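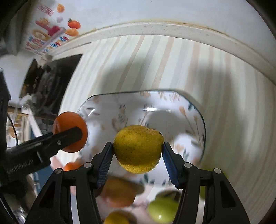
**Julten Maintenance Group, visit report, May 12, 2020**

We went to Murnach to see the fruit handling work with the two-finger grippers, and to hear about the fault which stopped it for 7 days in May. Two of us made the visit.

The fault was in the closing force. After a software update from Zumus the gripper did not stop at the limit when it touched the fruit. It closed further, slowly, and the peel broke. The log shows 648 failed grips before an operator pressed the stop button. The alarm did not sound, as its limit was set by the same wrong value.

A lemon is a difficult piece for this work. The peel is bumpy and the fingers have only the two blue pads to hold it, left and right. Our hosts now grip it near the middle and never at the ends.

More serious for us was the safety matter. One operator put his hand between the fingers to take out a crushed fruit while the power was still on. He was not hurt. The rule is now to switch off first, also for a small thing.

The old software is installed again and 3,049 grips were made without damage. I asked if the alarm has now its own limit value. It has not yet, Paquette must deliver this part. Until then I would not copy their settings to our machines.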